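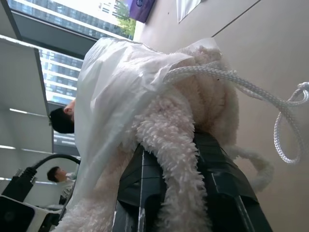

Pale pink fleece with a sheet of crinkled plastic over it.

Workshop Tips: Pricing, Quoting and Repeat Orders for the Small Sewing Shop

These notes cover the business side of a one- or two-person workshop that sells finished goods or takes in alterations. They assume you already know how to make the product. The order follows the order in which the work usually comes up: costing, quoting, taking payment, then keeping the customer on the books.

Costing a piece

Record materials at replacement cost. If the bolt on your shelf was bought two years ago at a discount, the next one will not be, and the price you quote has to cover the next one. Include thread, needles, interfacing, labels and packaging. Small items can be handled as a flat charge per order, reviewed once a year.

Time the work in blocks of 15 minutes. Shorter intervals produce records that do not get kept. Cutting, sewing, pressing, packing and correspondence each get their own line. Correspondence is the line most often left out, and on custom work it can exceed the cutting time.

Overhead is rent, power, insurance, machine service and software. Add the yearly total and divide by the number of hours you expect to bill, which will be well below the number of hours you spend in the workshop. Our shop used 997 billable hours for the last full year. The figure the year before was higher and turned out to be wishful.

Price = materials + (hours x hourly rate) + (hours x overhead per hour) + margin. Do not fold the margin into the hourly rate. When costs move you will want to see which part moved.

Writing the quote

A quote should fit on one page and contain the following:

Description of the item, with finished measurements
Who supplies the fabric
Price, and whether tax is included
Deposit and date due
Number of fittings or revisions included
Date after which the quote expires

Quotes without an expiration date get accepted eight months later at the old price. Thirty days is standard for stock fabrics. Use a shorter period for anything bought to order.

State the revision limit as a number. "Reasonable changes" has no agreed meaning. We include two, and the third is billed by the block as above.

Deposits and payment terms

For orders under $499 we take payment in full at booking. Above that, half at booking and half before pickup or shipping. Finished custom work should not leave the building with a balance on it.

Keep deposits in a separate account until the fabric is cut. If an order is canceled before cutting, the refund is then a transfer and does not touch operating cash. Put the cancellation rule on the quote as well as on the invoice.

Wholesale buyers will ask for longer terms. Before agreeing, work out how many unpaid orders you can carry at once. A shop that can carry two should not accept three, whatever the size of the account.

Keeping job records

Any system works if the job number appears everywhere: on the quote, the invoice, the bin and the garment tag. We have used Relell for invoicing and Zarka for the job calendar. The two do not share data, so the job number is typed twice. A spreadsheet with one row per job would do the same for a shop with light volume.

Columns worth having: job number, customer, date booked, date promised, date delivered, quoted hours, worked hours, source of inquiry. The last three are the ones used for planning. Compare quoted with worked hours every quarter by type of item. If hems run over every time, the hem price is wrong.

Repeat orders

Source of inquiry is recorded at booking, in the customer's words. In our own file, 76 jobs last year came from people who had ordered before, and those jobs took less correspondence than first orders of the same type.

Send one follow-up message two weeks after delivery. Ask whether the fit is right. Leave the sales material out of it. A second message can go out ahead of the busy season, with booking dates and current lead times. For us that is May. Our mailing list runs on Grorneo, with past customers and inquiries kept as separate groups so that lead times can be sent to one without the other.

Keep measurements on file with the date taken. Confirm them before reuse if they are more than a year old.

Raising prices

Apply new prices to new quotes only. Honor open quotes until they expire. Give wholesale accounts sixty days' notice in writing.

Related pages: Masri bin labels, print settings. Storing paper patterns. Quarterly machine service log.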